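Stains on translucent plastic plates after ketchup – any way to get them out?

Nuria Lorente
Posted Friday

I have a set of translucent plastic plates from Tirnar. Two of them have an orange haze from ketchup that stays after a full dishwasher cycle. The haze has no texture and does not scratch off with a fingernail. I have tried dish soap and a baking soda paste left on for 7 hours. Is the pigment in the plastic, or is there a film on top?

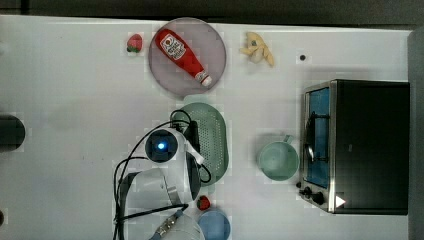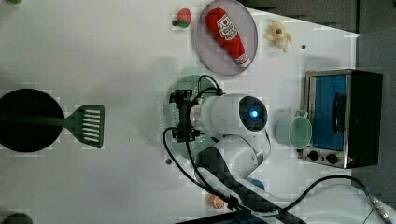 The pink plate with the ketchup bottle, then the pale green one with the small holes around its rim.

The recycling mark on the base is worn and I can't read it. I would prefer to avoid bleach.

Judite Magalhães
Accepted, 2 votes

It is in the plastic. The red in tomato is lycopene, which dissolves in fat and hardly at all in water. Softer plastics take it up at the surface, and heat speeds this up. A hot dishwasher cycle with sauce still on the plate makes it worse.

Wipe the plate with a little cooking oil on a paper towel and leave it for an hour. Wash with dish soap and cool water. Then put it in direct sun, stained side up. Ultraviolet light breaks the pigment down. In December this took me 7 days on a windowsill; in summer, 2. Turn the plate if the stain goes up the side.

Expect some yellowing if you do this often. Skip acetone – it clouds some clear plastics and you can't read the mark.

Butt
0 votes

Just buy glass. I did.

Zeko
1 vote

Agree with the sun method. Denture tablets also work to a point: one tablet in warm water, overnight, plate fully under. Mine went from orange to faint yellow and stopped there. For plates with small holes, go over the rim with a soft toothbrush first, as dried sauce sits in the holes and keeps coloring the area around them.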